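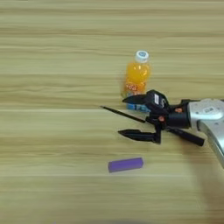 Put the Deposit Back on Small Bottles

By Marit Solheim

The town of Urkinlow dropped its bottle deposit in December, and the reason given was convenience. Shops did not want the returns. Kutell, the largest grocer we have, said its back room held 330 crates on a bad week and there was no space for more. I believe that. I still think the decision was wrong.

A deposit is a simple thing. You pay 25 cents extra, you bring the bottle back, you get the 25 cents. People who can't be bothered leave the money for someone who can. My neighbor's two boys paid for most of a used bike that way.

What replaced it is a blue bin outside the library and another at the Resel parking lot. You need a car to reach the second one. The first was full when I walked past on Tuesday, with bags piled against the side.
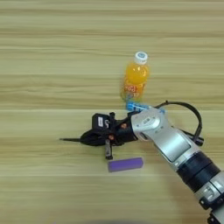 Small bottles are the ones that get lost. A big one goes home with the groceries and ends up under the sink with the others. A small one is bought on the way somewhere, finished on a bench or a bus, and dropped wherever the drinker happens to be. A bin across town does nothing about that. A coin might.

The shops have a fair complaint about space, and the town should pay to fix it. Lindqvist Hardware offered its old loading shed last summer for $985 a year. The council never put it to a vote – I have read the minutes – and the shed is still standing there with its door shut.

The next open meeting is on 9th January. I plan to ask about the shed.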